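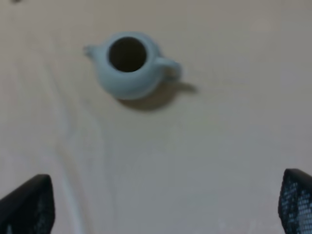
House rules for the handling bench

How one small workshop wrote down what its robots may and may not do with crockery

The rule sheet at Tretix runs to 13 lines and fits on one side of paper. It is pinned by the door of the handling room, and another copy sits in a drawer under each bench. Most of it is about pots, cups and bowls, which the firm's arms pick up and put down all day on behalf of companies that pack and ship tableware.

The sheet was written after a bad July. The workshop had two arms running then, each set up by a different person, and each person had a different idea of what counted as a finished pick. One counted a pot as held once the fingers closed. The other waited until it had left the table. When the results were put side by side they could not be compared, and 142 attempts had to be thrown out.

Line one now settles the matter. A pick counts when the object is clear of the table, stays up for 8 seconds and goes back down on its own base. Anything else is written down as a miss, with a word or two on what went wrong.

The next few lines deal with the start of a run. One object at a time goes on the table. Lids come off and stay off the surface, and a teapot is tested by its body before anyone tries the handle. The fingers must be fully open before the arm comes down, and there must be clear table between them and the pot. An arm that starts too close tends to nudge the thing it is meant to pick up, and a nudged teapot turns on its base, so that the spout ends up where the finger wants to go.

Spouts get a line to themselves. They are the first part to chip and the hardest to see properly from overhead, where a short one can look like a bump on the side. The rule is that no finger closes on a spout at any force. If the planned grip crosses one, the operator stops the run and turns the pot by hand.

Lighting took longer to agree. Light from one side throws a shadow of the handle across the table, and on a pale surface the software can take the shadow's edge for the edge of the pot. Milik, which supplies the vision software, wanted lamps on both sides. Dilto, one of the customers, pointed out that its own packing hall has light from one side only and asked for tests that matched. The sheet now calls for both, logged separately.

Pads are checked every Monday. The dotted kind pick up dust and glaze grit, and a pad that looks clean can still have lost its hold. Operators wipe both pads, lift a plain test block and swap the pair if it slips. Pads are never changed singly — a new one facing a worn one pulls the object sideways.

There is some grumbling about the paperwork. A full run takes 78 minutes, and a good part of that goes on filling in the log. Operators have asked for the form to be cut down, and a shorter version is being tried on one bench. The line that says who may restart a stopped arm has had no complaints. Only the person who stopped it can do so, after walking round to look at the table from the other side.

Mota, a smaller shop that does similar work, has borrowed the sheet and changed four of the lines to suit glassware. Tretix has asked for a copy of the changes, and plans to go through them before its next batch of bowls.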